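Stultholm Robotics Club: spring progress report to the Holloway Fund
Covering February to April, second instalment of the grant 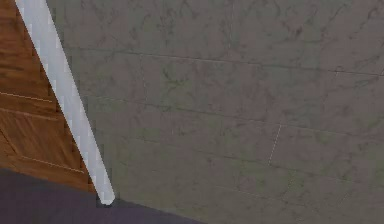
Where we are

The club has moved its main work into simulation, as promised in the application, and has so far broken nothing that needs paying for. Members build and test their code in a virtual room with a white pole, a wood-panelled side, a marble-tiled wall and a dark floor. The marble was a student decision. It costs the same as plaster, and we have been told it raises the tone.

The task for this year's Falutgate schools' challenge is to find an upright in a room, drive up to it and stop without touching it. On paper this is dull. In practice it has kept 13 students indoors through several lunchtimes of decent weather.

What has been done

The simulator is installed on all the club machines, including the one by the radiator that we had written off. Every student has run a program of their own in it. We have logged 106 test runs since February, and the log is kept in a shared spreadsheet which anyone from the Fund is welcome to see, though the comments column should be read in a forgiving spirit.

Finding the pole was harder than expected. The first version of the code looked for anything pale and long, and took a great interest in the joints between the tiles. The group working on this now checks width as well, and false sightings have dropped a good deal. They would like it recorded that they were against the marble from the start. The minutes do not bear this out.

Stopping is not yet reliable. The code judges distance from how wide the pole looks, and does badly when the view is tilted. Two of the Year 9s are rewriting that part and have asked not to be helped.

What has not been done

The real robot. The Vondoveo kit was due in March and came in April with 2 left wheels and no right one. The supplier has been polite and the replacement is on order. Until it comes we can say nothing useful about how the code behaves outside the simulator, and we would sooner tell you so now than in July.

The parents' evening demonstration was also put off, as the hall was double-booked with a choir.

Money

Spending is within the agreed budget. The kit is paid for, and the entry fee for Falutgate has gone in. We have not touched the travel line. We ask to move a small part of it to spare batteries, and a separate form for that is attached.

Next 3 months

Get the stopping code to a state where its authors and its testers agree about it. Assemble the kit once it has the usual number of wheels. Hold the demonstration, choir permitting. Send the final report by the end of July, with the full run log.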